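Best way to stop a desk mat sliding?

erica_h
Mine creeps every time I type. Suggestions under 3 dollars, please.

bukum50
Rubber shelf liner. Cut it small, forget it exists.

ChangHoJ
Liner left a sticky grid on my desk. Never again. Buy a heavier mat.

erica_h
"Buy another mat" – bold budgeting.

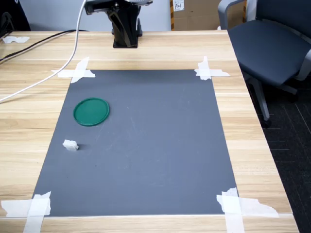
sieun_j
Masking tape gets my vote, and I'll defend it. It costs pennies and tears by hand. White strips crossed over all four corners, ragged ends and all, look fine on pale wood.

ChangHoJ
Looks like a crime scene. Heavier mat.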